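The Picking Bin — Pilero Gallery

Photos and notes from the Irau workshop
Posted 13 Mar 2023 by Adel Tahiri

Welcome to the gallery page for Pilero, our long-running effort to teach a robot arm to pick everyday things out of a bin. Friends and family keep asking what I do all day, and I've never managed a short answer, so I thought a page with a few words would be easier on everyone at the dinner table.

The plain version goes like this. We put a handful of odds and ends in a bin, the arm goes in and tries to pick something up, and the computer keeps a record of what the cameras saw, where the arm moved and how the try ended. Then we do it again with the things lying some other way. So far we've kept 2,795 tries, and I'm fond of more of them than is sensible.

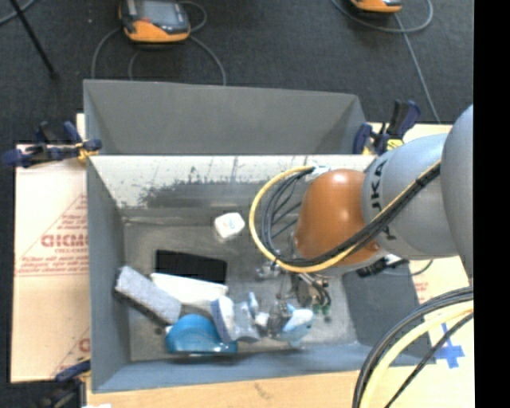
Choosing what goes in is my favourite part of the job, and I'll happily talk your ear off about it. We want a good mix of shapes and finishes — dull things beside shiny ones, flat things beside round ones, and always something see-through, which the cameras have a terrible time with. My colleagues at Gasalora send over a box of new bits and pieces every so often, and opening it feels a little like a birthday.

Where things land matters as well. If you set each piece down neatly by hand, the system learns to expect neatness and gets a rude shock later on, so we like to tip them in and leave them be. Something that ends up hard against a wall is a much harder grab than the same thing out in the open, and we need plenty of both.

A session is 48 tries, with a stretch and a cup of tea at the halfway mark. We manage eight sessions in a good week. The misses are saved right along with the hits, and please don't feel sorry for the arm when you hear that! A miss that's labelled properly teaches the system a great deal, and I've spent whole afternoons going back over them to sort the slips from the grabs that closed on nothing at all.

The labelling is slow going, I'll admit. Two of us look at every try separately, and when we disagree we sit down with the recording and talk it through. We had one long argument over whether a piece that was lifted and then dropped on the way out should have its own label. It does now.

In August we'll start on the Yüksel set, which is mostly soft packets and floppy pouches, and I expect they'll give us grief for a while. I'll add to the gallery once we're properly into it.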